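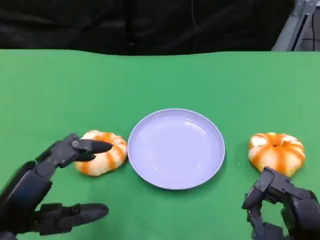

Plate and the two striped pumpkins on the green table, black cloth behind.

14 Mar 2018

Table setting day. Worked on the pumpkin and plate layout for the Burkwood tabletop set. Notes are mostly so whoever sets up next can get back to the same place without starting over.

Plate first. Went with the pale lavender one, the shallow round one with the raised rim. Tried the white one from the Kombo box before it and the cream ribs on the pumpkins got lost next to it. The lavender keeps them separate and still reads as a quiet color on the green. It does pick up white reflections in the basin. I turned it a few times and moved one lamp, and the reflections only went somewhere else. Left it. If it bothers anyone we can try the lamp with the paper over it, but then the back cloth goes gray, and I would take the reflections over that.

Pumpkins. The squat one goes on the left, close in to the plate. The rounder one goes on the right with a bit more space. I had them even on both sides in the morning and it looked like a store shelf. Moving the left one in fixed most of that. Keep the stem dimple on the right one facing up. It will sit on its side if you let it, and then the stripes run the wrong way compared with the other.

Both of these are from the small Venda order. The order sheet says 60 mm for the squat one and I have not checked it with the calipers. There is a second bag on the shelf under the window with the plain orange ones. Those are too big for this plate and should stay in the bag for the fall set.

Table cover. The green has a slight mottle to it, and lint hides in the mottle until the lamps are on. Went over it with the lint roller, then a barely damp cloth, then the roller again. Do not use the blue spray on it. We did that on the old cover and it left a ring that never came out. The far edge is still a little wavy. I pulled it from the back and clipped it and the wave came back after lunch. It needs a strip of something stiff along that side. There is a length of aluminum bar in the rack, 100 cm, which is too short to do the whole edge in one piece. Not cutting anything until I have measured properly.

Back cloth. Same black one as last time, and the folds are still in it from being stored in the bin. Steamed the middle, which helped, but there are creases along the top I could not reach from the front. Please hang it after use and don't fold it. There is a rail free by the door. On the right the cloth does not cover the metal frame all the way. To close that up it has to shift over on its rail, and then the left side comes up short, so a wider cloth would be the real answer. Grarkico had one in their list last year in the same weight. Will look up what they want for it.

Tried and dropped today:
Small bowl in place of the plate. Too deep, and the pumpkins looked like they were waiting to go in it.
Folded napkin under the plate. Makes the rim tilt.
Both pumpkins on the plate. They fit but touch, and the paint on these marks easily.
Plate turned upside down as a stand. No.

Paint note. The orange on one of the spares from the same bag has rubbed through at a rib. Touched it up with the acrylic from tin 51, thinned, two coats, left to dry on the upper shelf. The match is good from arm's length and a shade too red up close. Would add a very small amount of yellow next time. Do not put it back in the bag until it has had a night to harden.

Marking positions. I want a repeatable spot for all the pieces. Pencil doesn't show on the green and tape does, too much. Plan is a paper template, same size as the tabletop, with a hole for the plate and one for each pumpkin. Lay it down, place the pieces, then lift the paper off over the top of them. Traced the plate onto brown paper already. The pumpkins are harder because the bottoms are not flat, so I will trace the widest part and allow 2 mm.

To do:
Finish the template and write LEFT and RIGHT on it in large letters.
Measure the back edge for a stiffener.
Price the wider black cloth.
Check the touched-up spare in daylight before it goes back.
More lint roller refills, we are on the last one.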